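Breneo's kitchen arm kit goes on sale, and I got a morning with it

May 20, 2025

Well, it finally happened! Breneo has opened orders for Tirncombe, the countertop robot arm kit it first teased back in November, and I've had a morning to play with the demo unit at Histileck, the shop that's handling sales over here.

The short version is that you get one arm, a two-finger gripper with a small camera at the wrist, a clamp for the counter edge and a license for the teaching software. Price is $2000, shipping included, and the first batch is 303 units. Histileck told me over half of those were spoken for before lunch, so if you've been saving up you may want to hurry (I'm trying very hard not to be one of those people).

What's it like? Slow, mostly, and kind of lovely. You guide the arm through a job by hand 3 times, and then it has a go by itself. I had it handing little bites from a plate to a lunch container, and after a bit of fiddling with the grip force it stopped squashing my cake cubes. Soft food is still the hard part. A steamed bun is a scary thing to pick up with two flat fingers - ask me how I know.

My one real gripe is the software, which wanted an update before it would do anything at all and then made me set up the camera again. The clamp is great, though, and so is the paper manual. Remember those? 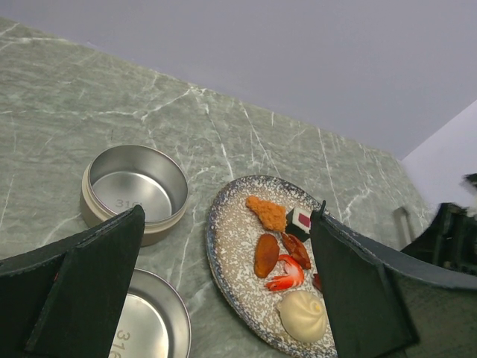
Tirncombe's wrist camera view, with shrimp, a dumpling and a few other bites on the plate and two steel containers alongside.

If the name Pitkänen rings a bell, yes, it's the same gripper maker that did the fingers on Breneo's older lab arm. The fingers come off with 2 screws and spares are sold separately, but there's no price on those yet. Orders go through the Histileck site, and the first kits ship in November. I'll post a longer review once I've had one on my own counter for a while.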